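Hedotdale kit swap moves to the Oretti rooms

The kit swap is back in January, and I'm very pleased to say we've outgrown my front room! We'll be upstairs at the Oretti rooms from half past ten in the morning, with tea on from the start and Daly bakery buns for as long as they last.

For anyone new to it, you bring the small useful things you no longer need - cases, pouches, chargers, sewing bits, torches - and take home what you do. Last year 1,158 things changed hands, which still makes me blink, and I'm told the parish newsletter wants a bit more this time. I've told them 1,000 would suit my back perfectly well.

I've been getting the first donations ready this week and the letters are working a treat. Every case gets wrapped in clear film and given a white label with one big capital on it, so you know which table it belongs to before you've picked it up. The little navy one with the zip or seam along the top is a B, so it'll be going out with the bags and cases.
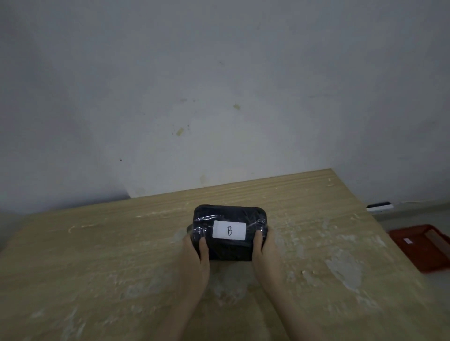 ## Dropping things off

Ita Hegarty is taking donations at the Broda shop until closing time, and she has 80 spare labels behind the counter if you'd like to do your own. Please write the letter nice and large, in black, and keep it to the one letter (we had some essays last year).

Entry is free. There's a tin by the door for the room hire, and anything left at three o'clock goes back into boxes for the spring swap. If you've a folding table to lend, do let Ita know - we're still two short.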